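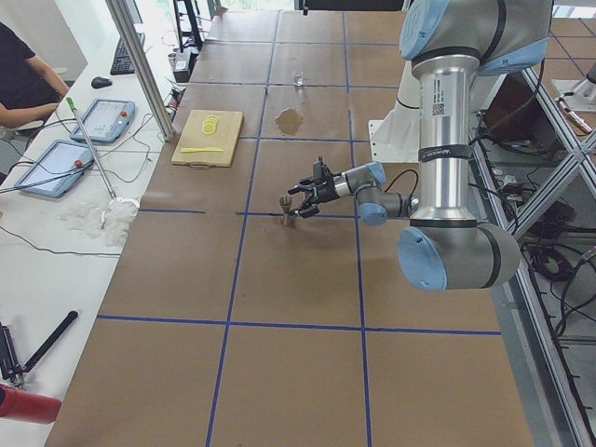
Makori, which tests household equipment for landlords, care homes and small shops, is telling its clients to hold off on buying chore robots for at least another year. The advice comes in the company's new review, "Who Does the Dishes?", released 25/12/2024. Reviewers looked at robot arms doing plain kitchen and stockroom jobs, and they came away unconvinced. Much of the trouble starts with how tidy the test setups are. A worktable marked off with blue tape into neat cells, with a small cup-shaped metal object standing by itself on brown paper and lemon slices set out on a cutting board with a yellow plastic knife, is a good place to study a gripper. It is a long way from a kitchen counter at 6 p.m. with mail on it.

The review covers 141 attempts at everyday chores, including picking up cups, moving cut fruit, folding hand towels and putting boxed goods on a shelf. Makori counted an attempt as finished only if a person did not have to step in, reset an object or clean up afterward. By that measure, 82 were finished. The rest were stopped, dropped, spilled or left halfway.

"I have read a lot of brochures this year that say the robot can clear a table," said Pendo Bakilana, who led the review. "Clear it of what? One cup, fine, most of the time. A cup with a spoon in it, next to a plate, next to a phone, and you will want to stay in the room."

Makori scored each job against a person doing the same work at a normal pace, with the person set at 100. No arm in the review came close on any job that involved food. The best results were on boxed goods, where items were the same size and faced the same way.

The company also objects to how success is usually reported. Several of the vendors it contacted gave a rate for the grasp alone. That number leaves out carrying the object, setting it down and getting ready for the next one. It also leaves out the people at the desk nearby who start the run and watch it. Makori says any firm quoting a success rate to a buyer should say how many staff were present and what they touched.

Retail clients had asked specifically about stocking. Ternesar, a chain of neighborhood grocery stores, let Makori's reviewers spend five nights in one of its stockrooms to write down what the night crew does. The notes listed torn cartons, wet floors, price labels on the wrong side and a shelf bracket that has to be kicked. None of those tasks appeared in any vendor's demonstration.

"Our crew would love some help, and I'd sign for it tomorrow if it worked," said Mercy Bakilana, operations manager at Ternesar. "What I've been offered so far is a machine that needs a helper. I already have helpers. They need a hand with the heavy pallets."

Makori does not argue that the research is wasted. Arms have become steadier with small and awkward objects, the review says, and progress on soft items such as towels was better than its authors expected. They simply see no link yet between those gains and a product a care home could leave running during lunch.

Clients who still plan to buy are advised to ask for a trial in their own building, using their own dishes or stock, with no vendor staff in the room for at least one full shift. They should also ask who pays for breakage. Of the vendors Makori put that question to, one answered in writing.

A second round of testing will look at dishwashers and laundry, and will include the Nullow countertop arm if its maker agrees to the terms.

Copies of "Who Does the Dishes?" are free to Makori clients and can be requested by others through the company's press office in Bendska. Pendo Bakilana is available for interviews.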